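Stornley Forum > Learning from demonstration > Simulated kitchens

Thread: How many demos per layout before you change the counter?

hafiz_sutanto
2022-02-09
I am collecting teleoperated demos in a simulated kitchen for a pick task. At the moment I record 100 episodes per layout, then I randomize. My colleague thinks this is too many and that the policy only memorizes the counter.

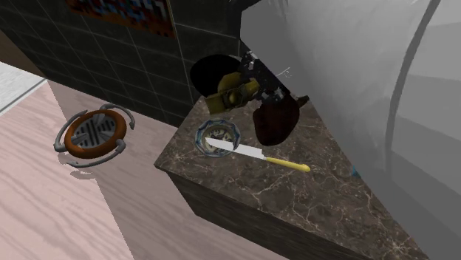 My question is about the start states. The randomizer drops objects from a small height and I accept whatever comes. In this one the knife has its blade across the small round dish, with the yellow handle over the marble. Should I keep such starts, or filter them before the operator begins?

pletgate44
Keep them. Real counters are like this. And 100 is too many, I do 20 and then new textures.

Ridwan Ismail
I do not agree with pletgate44. If the blade goes into the rim of the dish, the physics can push them apart at the first contact, and your operator is teaching the policy a bug. Please check penetration depth at step zero.

pletgate44
Then fix the collision mesh, do not throw away the data.

hafiz_sutanto
Thank you both. I will log the depth first and keep the knife starts in a separate folder. For the number, I will train 2 policies, one with 20 per layout and one with 100, same total.

Ridwan Ismail
Good. Please use the same operator for both.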